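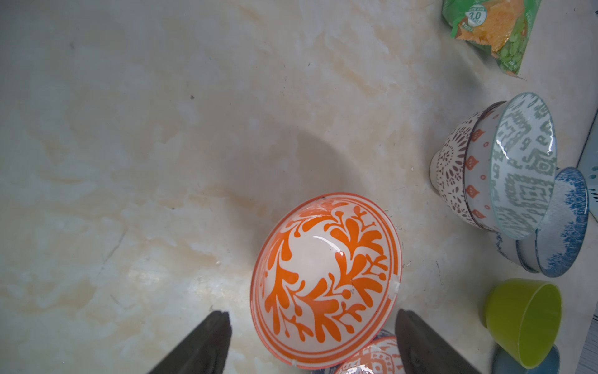
Is the spring season still opening with Gundia?
The spring season opens with Gundia in April, provided the loan form for the print is signed and returned to the distributor before the end of the year.

Buvitlow Film Society
Minutes of the programming meeting held 11th October in the upstairs room, Ó Briain Hall
Present: the chair, the secretary, the program editor, the lead projectionist, the front-of-house manager and members.
Apologies were received from the schools officer.

1. Minutes of the last meeting
Approved with one correction. Under the item on subtitles, "all screenings" should read "all matinee screenings."

2. Matters arising
The lobby poster case has a new lock. Keys are held at the box office.
The request to the town for later street lighting on screening nights has been acknowledged. No decision has come back.
The lost property box was cleared. Unclaimed scarves and umbrellas went to the thrift store.

3. Fall season so far
The front-of-house manager reported 552 admissions for the season to date. The documentary strand is ahead of last fall and the late shows are behind. The silent comedy evening with live piano was the best attended program.
Members discussed the late shows. One view was that the films had been too similar to each other, with a run of slow crime stories that all ran well over two hours. Another was that the last bus leaves before the credits. It was agreed to move the late slot forward by half an hour for the rest of the season and look at the numbers again at the next meeting.
There were complaints about sound in the back rows during the quiet scenes of the opening film. The lead projectionist said the level had been set with the hall empty and was too low once people were seated. It has been raised.

4. Spring season
The program editor presented a draft list. Gundia was confirmed as the opening film. It has not been shown in Buvitlow before, and the only subtitled print available is held by Vivico, who will lend it for one evening and one matinee. Vivico ask that the print be inspected on arrival and that a condition sheet be returned with it.
Discussion followed on whether a black-and-white film of that length is a sensible opener. Members who had seen it spoke in favor. The middle section is slow, but the flood sequence and the final train journey hold a large audience well. It was agreed to keep it as the opener and add an intermission at the reel change after the wedding.
The draft also includes a short run of family films, a heist comedy, a program of animated shorts and a courtroom drama. The courtroom drama was queried. It is streaming on several services and is likely to draw poorly. The program editor will suggest a replacement.
The western proposed in the suggestion book was not taken up this time. It will carry over to the list for next fall.
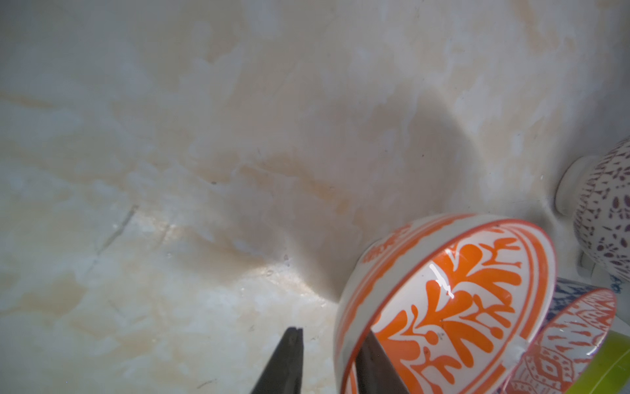 Marbled basin, with a few water droplets.

5. Projection and equipment
The digital projector is due for its yearly service. The lead projectionist asked that it be done before the holiday program. Agreed.
The film projector ran without trouble for the silent comedy evening. The take-up reel on the left side is bent and should be replaced before the Gundia print arrives. A used one has been found and the purchase was approved.
The masking curtain sticks when moving to the wide setting – this was visible to the audience at the last two widescreen shows. The track will be cleaned and, if that does not help, the cord replaced.
A member asked whether the hall could install a larger screen. The lead projectionist replied that the present one already fills the space between the side doors, and a larger one would block an exit.

6. Budget
The grant of $3,000 toward film rental has been received and may be spent only on rental and print shipping. The Gundia booking will be charged to it.
Vivico have offered a reduced rate on a second title if it is booked at the same time. The program editor will ask for their list and circulate it. Members were reminded that a lower rate is no use if the film would not otherwise be chosen.
Ticket prices were discussed and left unchanged for spring. The student price will now apply to late shows as well.
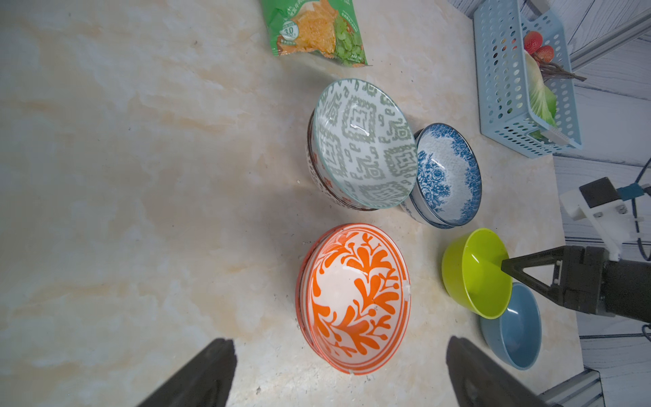
Film Society Minutes, Vol. 6, page 2

7. Program notes
The printed notes have been running long. Several members said they had learned the ending of the film while waiting for the lights to go down. It was agreed that notes will be limited to one side of the sheet and that nothing from the last third of a film will be described on the front. Longer essays can go on the website after the screening.
Running times should be taken from the distributor's booking sheet. The time printed for the September documentary came from a shorter television cut, and parents picking up teenagers were kept waiting.
A member offered to write the notes for the animated shorts. Accepted with thanks.

8. Discussion evenings
Discussions after the film have gone well when held in the side room and badly when held in the auditorium, where people leaving make it hard to hear. All future discussions will be in the side room. Coffee will be put out there before the film ends.
It was proposed that the Gundia matinee be followed by a discussion on films adapted from stage plays. There was some disagreement over whether the film counts as an adaptation, as only the first act of the play was used. The title of the discussion was left open.

9. Any other business
Phones. The slide asking for phones to be put away will be shown after the trailers as well as before.
Reserved seats for late-running ticket holders will be released when the main feature starts.
The suggestion book is full. A new one will be left at the box office.
The Ó Briain Hall booking form for spring has to be returned by the secretary. Rehearsals for the school musical may clash with one late show, and the secretary will check the dates with the hall office.

Actions
Program editor: replacement for courtroom drama; Vivico list; loan form.
Lead projectionist: projector service, take-up reel, masking track.
Front-of-house manager: new late show time on posters and website.
Secretary: hall booking form.

The next meeting will be held in the same room. The date will be sent out with the draft spring program.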